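So Plostance is now the "official battery partner" of the Bronness round-the-island race. I've read the release twice and I still can't tell what they're handing over.

It says 18 boats get "support." Support could mean batteries. Could mean stickers. 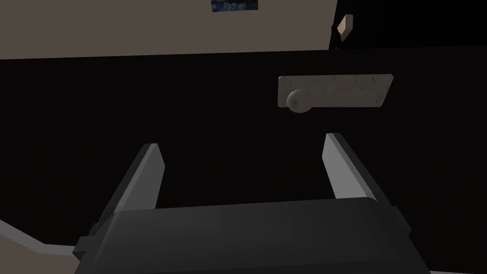 Last June it was Stukeck, and the crews I talked to ended up buying their own chargers anyway - 1,530 dollars a boat.

Cheuk-hei Liao asked the organizers if entry fees come down next season. No answer yet. A 3 year deal and the small teams still pay 1,000 to start?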